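Open afternoon at the Sikora robotics lab in Gusbridge

Shared 52 times

Sikora holds an open afternoon every October. I had missed the last few, so this year I signed up early and drove over from Hillasley. Parking is behind the building and the lot fills up fast. Doors opened at 1 p.m., and they gave out name tags and sent us off in groups of six.

Our guide was Romana Kollár, who runs the test rooms. She started in the hallway with a short talk about what the lab does. The work right now is household jobs: clearing a table, wiping a counter, folding towels, emptying a sink. She said the towels have taken the most time of anything and she was not going to show us that one. A man in our group asked twice about prices. The lab doesn't sell anything, so that went nowhere.

The first room was mostly desks and screens. Timothée Marty showed us how a person guides an arm through a job by hand controls while the computer records every move. He has logged 300 of these runs for the sink alone. Each one gets watched again afterward and tagged as good or bad, and the bad ones are kept too. I would have liked more time there, but the next group was already at the door.

Then we went to the kitchen, the room most people had come for. It is set up like one in an ordinary house, with a butcher-block counter, white cabinets and blinds on the windows. The job at the sink was dishes, with the arm reaching down from above. 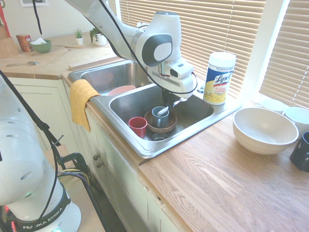 Page last changed in October by M. De Bruijn

The mug with the spoon across it, sitting in the brown bowl, is the kind of setup they like to use. Hiếu Hứa, who was at the controls, explained that stacked dishes are harder than single ones. The gripper has to come in from above without pushing the spoon, and the mug can shift inside the bowl. He talked about handles for a while — which side they face makes a big difference to how the fingers should close.

The arms are from Franka Emika. I asked about water, and Hiếu said they keep the faucet off during these sessions. I also asked how long until something like this could do a full sink at home. He wouldn't give a year.

Visitors got to try the controls on a practice table in the next room. I had two tries at picking up a sponge. It is slower than it looks, and judging depth is the hard part. Mỹ Quách, who was helping at that table, told me to stop watching my own hand.

Coffee was in the lobby at the end, along with a sign-up sheet for the spring visit. The entrance has a step, but there is a ramp on the lot side. Children under 12 can't go into the test rooms, so check before you bring the family.

2 comments

Related
Mamitz packing plant tour: what to wear
Gusbridge tool fair, morning session
A walk through the Hillasley bottle works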